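Help desk > Robots at home and school > Safety and good practice

Search questions Go

What rules do you use for a small arm around a play kitchen?

Asked by Maritza Tello, 17/03/2025

I'm writing a one-page rule sheet for our club before April. My draft says fingers open whenever the arm is waiting above the hob. Is that enough? 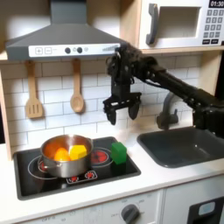 Gripper open, over the hob

Wilmer Cusi replied:
Good start, but I'd add a speed limit and say who holds the stop button – one person, named out loud before you switch on. We also keep hands off the worktop while the motors are live. 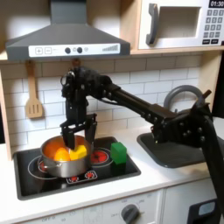
Fingers down in the pot

Going into a pot like that is where I'd want it slowest. Steel rims don't give!

Nga Thái replied:
just unplug it when your done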